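26 May 2022

Dry all day with a bit of wind, so I got two loads out before nine and both were in by three. The line at the far end has dropped again. I tightened it at the post and it will probably hold until the weekend, and then I shall have to buy a proper tensioner. The hardware shop in Tatgate had them last time I looked, on the shelf with the tap washers.

Post came early. The Deton bill was for £80, the same as in January, although we have had no heating on for weeks. I rang and waited 25 minutes and was told it is an estimate and that I can send in a reading. I went and read the meter with the torch and wrote the number on the back of the envelope, then rang off before I thought to give it to them. It can go through the website tomorrow.

Caught the 353 into Nunby at half past ten. I wanted buttons, grey thread and something for lunch. The haberdashery counter has moved upstairs and is half the size. They had grey thread in two shades and neither was right in the artificial light, so I took both to the window and chose the greener one. No brass buttons at all, only plastic ones made to look like brass. I left them. Had soup at Lâm, which was busy, and shared a table by the door. The soup has gone up again but the bowl is still large and I did not need much supper.

Home by one. Put the kettle on, then started on the summer clothes, which I have been putting off. They have been in the two blue bags under the bed all winter and smell of it. Everything that could be washed has been washed now, apart from the linen jacket, which says dry clean only and will have to wait.

I have been going through it all in order: shirts, then shorts, then trousers. Most of the shirts are fine. One has gone at the collar and can be cut up for dusters. Two pairs of shorts no longer do up comfortably and have gone in the charity bag by the front door. I kept the old walking ones, which are past giving away and perfectly good for the garden.

The trousers take longest. I fold them the way my mother did, one leg over the other, seams together, then in half and in half again if the drawer is shallow. The grey-green cotton pair I had half decided to give away, but I looked them over properly and changed my mind. The stitching is sound round the pocket and along the waistband, the belt loop is tight, and the button is the original brass-coloured one. The cloth has faded a little and I like it better for that. I had forgotten the patterned lining inside the waist, white and grey with a bit of teal in it.

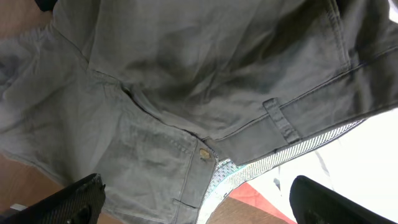
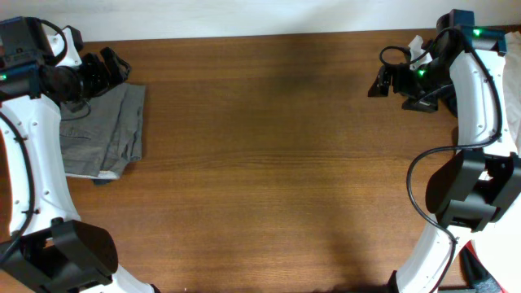

After that I did the drawers. The top one sticks, so I rubbed a candle end along the runners and it is better going in than coming out. Jumpers are now in the blue bags with the lavender, and the bags are back under the bed, on the left side this time so I can get at the suitcase.

Left to do: the linen jacket, the hem on the navy skirt, socks. The greener thread will do for the skirt's inside seam at a pinch but not for the hem, so I will need navy next time I am in Nunby.

Supper was toast and the last of the cheese. Watered the beans at eight. Slugs have had two of them. In bed with the window open by ten.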